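Ondetus (folding rig)

Ondetus is a two-finger robot arm and work cell built in the Gruvadham shared workshop for handling clothes. Its builders describe it as a laundry-folding robot. The label is disputed, as the published results cover picking up and spreading single garments, and no complete fold has been shown without a person stepping in.

Background

The build began in February as a spare-time project. Its plans were adapted from Verbruggen, an earlier hobby arm meant for sorting small parts. Parts are listed at 430 dollars, a figure that leaves out the computer, the table and anything already on the workshop's shelves. Critics on the workshop's own mailing list have called the total misleading, and a fuller list has been promised but not posted.

Design

The cell consists of a white tabletop edged with grooved aluminum rail. Panels printed with large flowers stand behind it, and the tabletop has painted decoration of its own, including a butterfly with light blue wings. The gripper has two dark tapered fingers. A small camera rides with the gripper and supplies the close view used for choosing a grasp.

The builders say the busy background makes the software less dependent on a plain setting. No comparison with a plain table has been published, so the claim rests on their word.

Garments start in a heap. A dusty-pink one, ribbed in places and smooth in others, shows the difficulty: folds hide the edges, and an opening with a hem can face any direction.
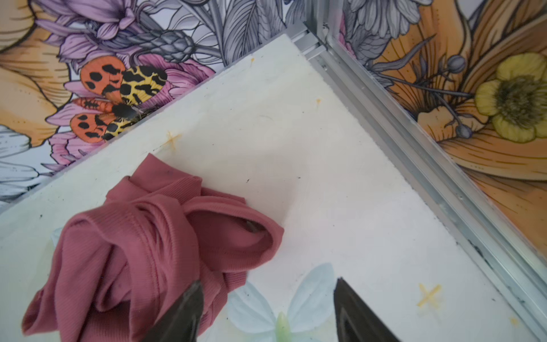 Reported performance

The project log records 2326 grasp attempts. It counts a grasp as successful if the cloth leaves the table, even when the arm has taken hold of the wrong layer. Under that rule the numbers say little about folding. Hullberg, a neighboring workshop that built 2 copies of the arm, reported frequent double-layer grasps and stopped using its copies after 4 weeks.

Status

As of August 4, 2026, the plans remain available and the log is still being added to. The page describing the folding routine is marked as a draft.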